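Packaging & Materials Handling
14 shares | 3 comments

Chapter 5
Preparing the Packing Surface and Opening the Carton

5.1 Introduction

Chapter 4 dealt with the choice of carton: board weight, flute, inside dimensions, and closure style. The present chapter takes up the carton at the moment it arrives at the bench, and the surface on which it is opened and filled. These are usually treated as minor matters. In light packing, however, a large share of handling faults can be traced to a box that moved while it was being loaded or to a flap that folded back into the opening.

The Plistville packing room is used as a reference case throughout this part of the book. It handles nearly 3,000 small cartons a month, most of them for the Zirkach line of boxed household goods. The room changed from bare bench tops to cloth-covered ones over a single summer, and the records kept during the change allow the two arrangements to be compared. The figures are given in section 5.6.

5.2 The covered bench

A packing surface has two duties. It must let the worker slide a carton into position with light effort, and it must then hold the carton still while items are placed inside. Bare laminate does the first well and the second poorly. Rubber matting has the opposite fault. A plain woven cloth falls between the two and is cheap to replace.

The cloth must be fixed at its edges. An unfixed cloth travels with the box, gathers into ridges, and tilts the load. Tape leaves residue and has to be renewed often; tacks are not allowed on shared benches. Metal binder clips are the usual choice, being removed in seconds when the cloth is to be shaken out or washed. Small creases in the middle of the cloth are acceptable. A ridge high enough to lift one side of the base is not. 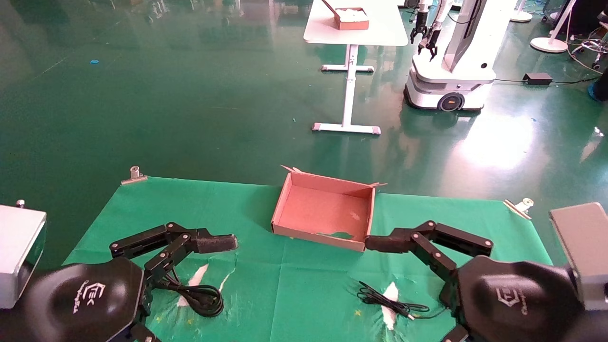
Figure 5.1 Open carton on a green bench cloth secured with metal binder clips. The flaps are turned outward and the carton is empty.

A single color is preferred for the cloth, and it should differ clearly from the inside of the carton. Small parts dropped outside the box are then found by eye. Pale or bleached patches reduce this contrast, as do crumbs and specks of filler. At Plistville a cloth is withdrawn when worn areas cover 20 percent of its face - a limit set by judgment and kept for convenience.

5.3 Flap position

All flaps should be turned outward before the first item is placed. A flap left upright narrows the opening and is struck by the hand on each pass. Small corner flaps are the more troublesome kind. They are short, they spring back along the crease, and they tend to stand up at the corners after the main flaps have been laid down. Pressing the crease once past the horizontal normally corrects this.

5.4 Inspection before filling

The empty carton is inspected in a fixed order: floor, inner walls, lip, corners. Scuffs on the floor or lip are recorded as surface marks and do not cause rejection. A tear is measured from the edge inward. In the Tomar grading scheme, adopted here, a lip tear of 5 millimeters or less is passed for reuse, and a longer one sends the carton to the Matton bin for use as filler board.

Of the cartons rejected in the first trial lot, 57 had lip tears and the remainder had crushed corners. The distinction matters for the loading sequence, which is the subject of the next section.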